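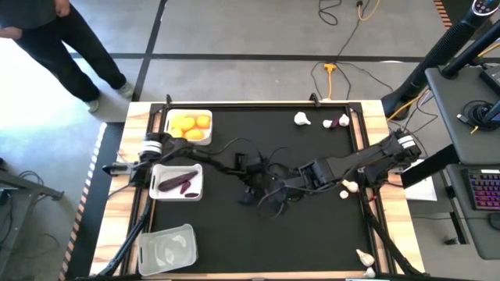

Bench notes, adhesive peel test, second batch

Monday, July 6, 2026

Peel strips cut from the Gurden sheet, 25 mm wide, bonded with the Dretik two-part. Cure was over the weekend at room temperature. Madhu logged the room and found a dip on Saturday night when the air handler cycled off. I don't think it matters at this cure length, but it is in the log.

Load cell zeroed before each strip. Kavinda checked it against the 2000 g weight and it read 7 g high, same as in April. Correction applied in the sheet, column F. Do not apply it again in the plot script.

Batch A peeled clean off the lower plate. Adhesive stayed on the strip, no residue on the metal. Peak on the best strip was 1778 g, then a long flat section. Batch B (plate abraded, then wiped with solvent) split inside the glue line, and the trace is jagged from start to end. Mean for B is higher, but I would not quote it until the spread comes down.

Strip 461 thrown out. It was clamped crooked and tore along one edge. Ankit thinks the jaw face is worn on the left side. Swapped the jaw faces left to right and ran a spare, which pulled straight. Inconclusive with one strip.

Mix ratio: Shalini weighed the leftover cartridges and the hardener side is light compared with the resin side. Could be the static mixer blocking near the end of the cartridge. Next batch, discard the first and last portions and note which strips came from where.

Open items

Ask Hernán for the Favitz surface data on the unabraded plates.

Repeat B with a longer solvent flash time. Same operator for all strips.

Order jaw faces. Part number is inside the lid of the grip box.

Humidity log for Sunday is missing after noon. Madhu to pull it from the logger.

Plates for the repeat are in the left drawer, wrapped, abraded side up.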